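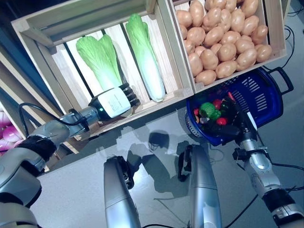

Napa cabbages and potatoes in light wooden crates.

Stage Safety Inspection: Erard Stage 2, Feature Unit
2019-07-07 | Skiveo Production Safety Office

The inspection was carried out before the principal cast were called to the stage. Items marked OPEN must be closed by the production manager before the first rehearsal.

1. Emergency exits unlocked and lit. PASS
Comment: Both doors on the loading side open freely. The exit sign over the wardrobe corridor was replaced in May.

2. Fire lane marked and kept clear. OPEN
Comment: A costume rail and two flight cases were standing inside the yellow line at the north wall. Moved during the inspection. The lane is to be rechecked at each meal break.

3. Overhead rigging tagged and within load limit. PASS
Comment: Truss certified to 340 kg per point. Tags are legible from the floor, except at point six, where the tag has turned to face the wall.

4. Electrical distribution tested. OPEN
Comment: One cable ramp is missing between the dimmer room and the camera position. Trastport has been asked to deliver a replacement.

5. Stunt and wire work. NOT ASSESSED
Comment: The revised sequence had not been received. No performer is to be flown until the Rathnayake rigging plan has been signed and a copy posted at the stage door.

6. Audience and background numbers. PASS
Comment: The licence for the stage permits 200 persons, crew included. The call sheet must show the total.

7. Atmospheric smoke and haze. OPEN
Comment: Data sheets are on file. The detector isolation procedure names a supervisor who has left the production — amend before use.

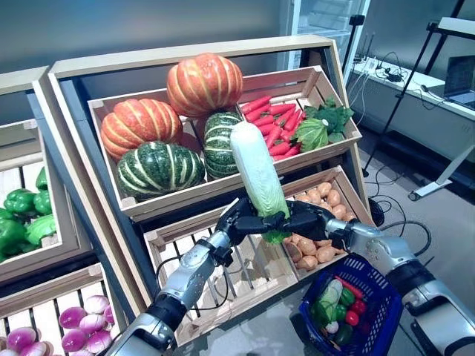 Mohcine Bouzid asked that item 7 be held open until the isolation log has been tried at a full rehearsal, and noted that the previous log had no column for the time at which the detectors were restored. The form has been amended accordingly.

8. First aid post staffed and signed. PASS
Comment: The post has moved to the ground floor, beside the washrooms. Unit maps still show the old location and should be reprinted in colour.

Filed under: On Set / Health & Safety / Film and Television

Related
Working at Heights: Guidance for Grips and Electrics
Call Sheets: What the Safety Line Must Contain
Rehearsing Wire Work With Principal Cast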